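Unit 8: Collapse pits and sinkholes

Reading before class: the Hollex field report, sections on borehole logs and surface survey. Bring a ruler and a calculator.

## 1. Terms

A **sinkhole** is a closed depression that drains underground. Three types are used in this course:

- **Dissolution.** Water removes soluble rock at the surface. The ground lowers slowly and the sides stay gentle.
- **Cover subsidence.** Loose sand settles into openings in the rock below. Growth is slow and usually visible over months.
- **Cover collapse.** A clay-rich layer bridges a void until the span fails. Failure can take minutes, and the sides are steep.

A **collapse pit** in this handout means any steep-sided hole formed by roof failure, including failure over old mine workings. The term says nothing about the rock type.

## 2. How a roof fails

Start with a void in limestone under a layer of clay. Soil falls from the underside of the clay and is carried off by groundwater. The void moves upward. The roof gets thinner while the load on it drops only slightly, and stress near the edges of the span rises.

Two changes commonly trigger the final failure:

1. The water table drops. Water in the void was holding up part of the roof, and that support is lost.
2. Heavy rain soaks the cover. The soil gains weight and loses strength.

Both can occur in one season. A dry summer followed by a wet November is the standard case.

## 3. Case: the Rorninholm pit

The pit opened in pasture north of Rorninholm. First survey values:

| Quantity | Value |
|---|---|
| Rim circumference | 217 ft |
| Distance to nearest road | 376 ft |
| Distance to monitoring well | 280 ft |

The diameter is found from the circumference. Assume a circular rim and divide by pi: 217 / 3.14 = 69 ft. State the assumption whenever you report the result. Later slumping widened the east side, so the circle is a poor fit after the first survey.

Cleiton Araújo logged the well and placed the pit in the cover collapse group. His evidence was the stiff clay in the upper log, the vertical walls, and the lack of any older depression on the Tresemska map sheet. Rees argued for an old mine shaft. No timber or spoil was found, but the lower walls were never reached, and the question remains open.
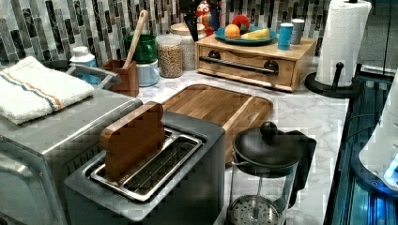

## 4. Problems

1. Find the area of the Rorninholm pit at the first survey. Keep two significant figures.
2. The rim retreats 8 ft on all sides. Find the new circumference and the new distance to the road. Treat the road distance as measured from the original rim.
3. List two observations that would support the mine shaft reading and two that would count against it.
4. Explain why pumping from a nearby well can cause a collapse even when no rain has fallen.

Show units on every line. Answers to 1 and 2 without working receive no credit.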